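Removing and refitting a desktop processor: bench notes

August 13, 2020
By the Hullthorpe workshop desk

Older workstations come across the bench with the same short list of jobs: new thermal compound, a different processor, a memory upgrade, a flat clock battery. The first two mean opening the socket. These notes cover boards where the pins are in the socket and the processor has flat contacts on its underside. If your processor has pins of its own, the lever works differently and you should follow the board manual.

Allow 30 minutes for a first attempt. Shut the machine down, switch off at the wall, pull the power cord and hold the power button in for 5 seconds. Lay the case on its side with the board facing up and clip your wrist strap to bare metal on the chassis.

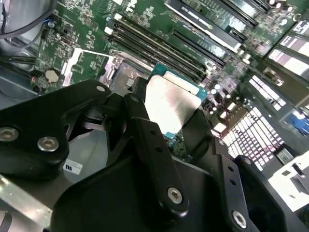
Fotine Repair Group – Desktop and Workstation Bench

Clear the area before touching the lever. Loose cables should be folded back over the chassis and held with a hook-and-loop tie, particularly thin leads running to small headers, which catch on a sleeve easily. Note the colour order of any lead you unplug. The coin cell can stay where it is unless the clock has been losing time, in which case replace it now while access is good. Most desktop boards take a CR2032, but read the marking on the old cell.

Cooler off

Run the machine for a few minutes before shutdown if it still works. Warm compound releases more readily than cold. Loosen the cooler screws in a diagonal pattern, a couple of turns each, then twist the cooler slightly left and right before lifting. Do not lever it off with a screwdriver.

Wipe the old compound from the lid of the processor while it is still clamped in the socket. Use a lint-free cloth and isopropyl alcohol, working from the outside towards the centre. Compound that gets into the socket is very difficult to remove.

Opening the socket

Press the lever down, move it sideways clear of its catch and let it rise under control. Some workstation sockets have 2 levers, and the order of release matters; it is usually stamped on the metal or printed on the board. Lift the retention frame by its tab only.

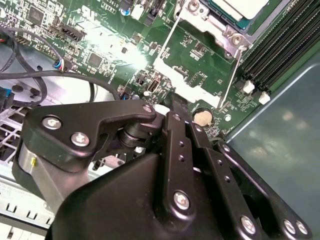
Leave the corner screws of the bracket alone. They set the clamping pressure and have no part in a processor swap. If one has worked loose, nip it up with the correct driver and stop as soon as it seats. An overtightened bracket screw can bow the board, and the usual symptom is a memory channel that disappears.

Handling the processor

Hold it by opposite edges and lift straight up. A tilt of a few degrees is enough for a corner to drag across the pins. Keep fingers off the contacts. Copy the model string and the code lines from the lid onto a label at this point, as they will be covered again once the cooler is back on.
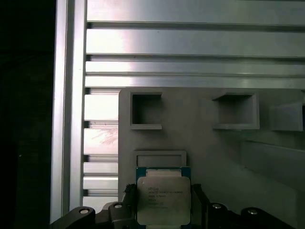 Never put a bare processor down on the bench or on foam packing of unknown type. A rigid tray with square pockets is best, one processor to a pocket. We use a Venis tray at Hullthorpe and the older Rezende clamshells for posting. Any anti-static clamshell of the right size will do.

Refitting

1. Inspect the socket under a bright light from two directions. The pins should form an even pattern. A bent pin shows as a break in the reflection.

2. Match the triangle on the corner of the processor with the triangle on the socket or board, and check the notches on the edges.

3. Lower the processor level and release it. It should sit flat under its own weight. If it rocks, lift it out and start again.

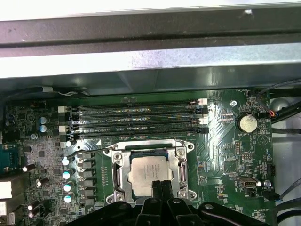
4. Close the frame and bring the lever down. Firm resistance is normal in the last part of the travel. Grinding is not – open it again and check the seating.

5. Apply fresh compound, refit the cooler diagonally and reconnect the fan lead before anything else.

Memory goes in last. Open the latches, line up the notch and press both ends until they click. Slots are labelled beside the connector, and the first module belongs in the position given in the manual, which may not be the slot nearest the socket.

Comments (5) | Shared 30 times

Contact the bench | © Fotine Repair Group | Back to top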